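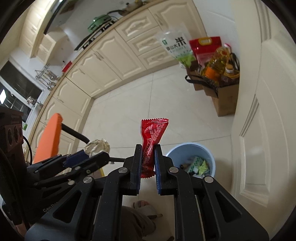
Figure 1. Hand-held gripper closed on a foil packet, with the blue pads bearing on both faces.

Unit 2: Care and Adjustment of the Hand-Held Gripper
Course handout, Gullska Technical Program
Instructor: Hui-mei Wan
Revised 13th May

1. Scope
This unit covers the routine care of the two-jaw hand-held gripper used in the household collection exercises. Students are expected to have read the safety sheet before handling the tool. Each gripper is entered in the Hamora log under its own number; the worked entries in this handout refer to unit 1079.

2. Before work begins
Hold the gripper with the jaws pointing away from the body and close them slowly. The pads should meet along their full length. If they touch first at the tips, the linkage is out of line and the tool must be returned to the bench. Check the pivot pins and screws for play by pressing each arm sideways with the thumb. A pin that moves is to be reported and must not be tightened in the field.

3. Pads
Thin packaging is the most demanding material in this course. Foil is slick, and a worn pad will let a packet turn in the jaws as the tool is lifted. Wipe both pads with a damp lint-free cloth at the start of each session and let them dry in air. Solvents are not permitted. Pads are replaced in pairs after 2000 closing cycles, or sooner if the grip pattern has gone smooth at the tip.

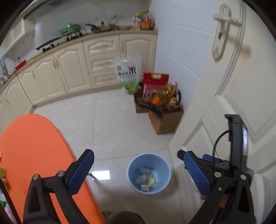 4. Cables and mounted devices
Cables should be routed so that the jaws can open fully without pulling on a connector. Leave a loose loop behind the arm and secure it with a strap. Open and close the jaws several times while watching the loop. Any contact between cable and linkage is recorded as a fault.

5. Work area
Place the target bin on level floor, within reach of a seated operator. Keep the approach path clear of cables.

6. Log entry
Record the unit number, pad condition, any play in the pins, and the initials of the person who made the check. Completed sheets go to Hui-mei Fu at the Teneck bench. A gripper with two open faults is withdrawn until both have been signed off.

Reading for next unit: Tang manual, section on jaw alignment.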